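How Do Robots Learn Good Manners?

You probably know lots of rules already. Don't run with scissors. Look both ways before you cross the road. Wash your hands before tea. Robots have rules too, and some of them are surprisingly like yours!

Let's find out who writes them, and how a robot manages to stick to them.

Who makes the rules?

When people build a robot, they don't make up the safety rules all by themselves. Experts from lots of countries meet and talk (and talk, and talk) until they agree on the best way to do things. What they agree is written down in a document called a standard.

You use things made to standards every day. A standard is why a new plug fits the socket in your kitchen wall, and why a sheet of A4 paper from one shop is just the same size as a sheet from another. Robot standards tell builders things like how to work out what might go wrong, where to put the stop button and how to test that it does its job.

The big red button

Have you ever seen a large red button shaped like a mushroom, on a yellow background? It's an emergency stop. Give it a good thump and the machine stops. It's big so that you can find it quickly, and it's round on top so that you can hit it with your whole palm, even in thick gloves.

And once it has been pressed, letting the button back out mustn't make the robot start moving again all by itself. Somebody has to check that everything is all right first, and then start it on purpose. Clever, isn't it?

Slow down, there are people about!

Some robots work behind a fence. If anyone opens the gate, the robot stops. Other robots work right next to people, so they need different rules. They might slow down when a person comes near, or stop if they bump into something.

Imagine a robot called Zaka whose arm is allowed to move at 200 millimetres a second when someone is close by. That's a bit less than the length of this page's worth of A4 paper every second – slow enough for you to step out of the way.

Squeeze, but not too hard

Try this. Pick up a grape, then pick up a tin of beans. Did you squeeze them both the same? Of course not! Your fingers worked it out without you having to think.

A robot's hand is called a gripper, and lots of grippers have just two fingers. The people in charge of one have good rules to follow:

Hold things where they are meant to be held. Handles are made for holding, so they are a great place to start.
Squeeze enough to keep hold, and no more.
Keep your own fingers away from the robot's fingers. The joints that open and close can pinch.
Look at the pads often. If they are worn, it may be time for new ones.

Some grippers aren't fixed to a robot at all. A person holds one and does the job with it, and a camera on the gripper records how it's done. Later on, a robot can learn from those recordings. So the person has to practise good habits as well, because a robot that learns from sloppy work may turn out sloppy too! 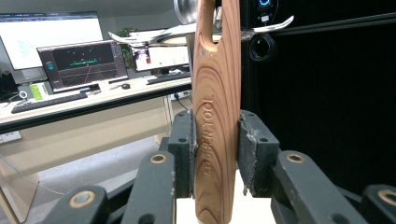 Muireann Lenihan thinks the rule about handles ought to come first on every list, and says she would add another: if you aren't sure you have a good grip, put the thing down and try again. Going slowly is allowed, she says, and children who help with the cooking could borrow that rule for themselves.

Pinching the wooden handle between the two pads keeps the gripper's fingers clear of the metal end of the tool.

Write your own robot rules

Now it's your turn! Pretend you have a robot helper at home. Give it a name (ours is Rakena) and choose one job for it, such as laying the table or putting away the pencils. Then write 6 rules for it to follow.

Think about who might be nearby. A baby? A dog? What should Rakena do if it drops something? How will it let people know that it's about to move – with a light, a beep, a song?

When you've finished, ask a friend to be the robot and follow your rules exactly as you wrote them. Did anything go wrong? Then change the rule and have another go. Grown-up engineers do this all the time!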